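Search this site Search Advanced search

Unit 4 handout: Comparing two-finger grippers on shop goods
September 2025

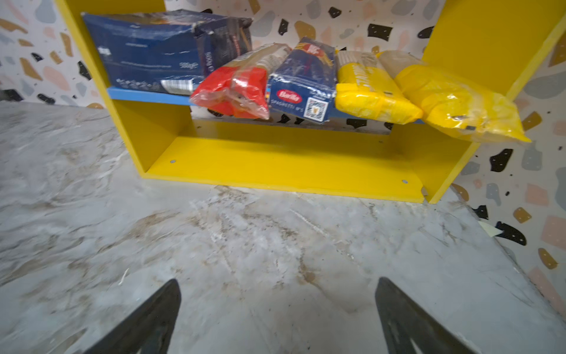

Fig. 1. Wrist camera view of the pasta shelf, both fingertips in shot.

Read this before the lab. Last February a fair number of you read it afterwards, and it showed in the reports.

The shelf task

We use two sets of fingers on the same arm. The Skalemow pair is narrow at the tip and stiff. The Sido pair is broader, with a soft face that gives under load. Both bolt to the same wrist, and both run from the same controller, which has opinions of its own about how fast a finger should close. Leave its settings alone until exercise 3.

Your job is to take one named packet off the blue shelf, hold it clear, and put it back. Pasta is a good test because the shops sell it in two very different forms. A box such as the Barilla spaghetti in Fig. 1 has flat faces and known edges, and a planner can treat it as a block. A bag has whatever shape it settled into when somebody last put it down. The planner will still treat it as a block, and you will get to watch.

Points to look for in the wrist view

Shiny wrapping. The yellow bag at the far right is crinkled and throws light back in patches. Depth readings on film like this come back with holes in them, and the Seneviratne filter fills the holes with guesses. Some of the guesses are quite good.

Clear windows. Part of the red bag is see-through, so a colour mask tends to split it into a bag and a separate heap of pale pasta. Grasping the heap on its own has been tried.

Overhang. The same far-right bag goes past the side panel and over the edge of the shelf. Your collision model assumes goods stay inside the unit. Decide what to do about that before you press go.

Worn corners. The big dark blue box is lying on its side with crumpled corners. Edge fitting prefers a box as it left the factory – expect the fit to wander at the ends.

Running the trials

Log every attempt with the Elance script, including the ones you would sooner forget. The reference set holds 2421 attempts, of which 251 are marked "operator stopped", a phrase covering everything from good sense to panic. Write down which you mean.

Change one thing at a time: fingers, then closing force, then approach angle. A group that changes all of them and gets a better score has learnt that something helped.

A grasp counts if the packet leaves the shelf and stays in the fingers until you ask for it back. Dragging a neighbour along is a fault. Pushing the packet further in and then announcing a hold is also a fault, though a popular one with the force sensor.

Exercises

1. Pick one box and one bag. Sketch where you would place each fingertip, and say what you expect to slip first.
2. Run both finger sets on your two packets. Report failures by type as well as by number.
3. Halve the closing speed and repeat. Did the bag or the box care more?

Reports go in the tray outside room 203. The tray does not grant extensions.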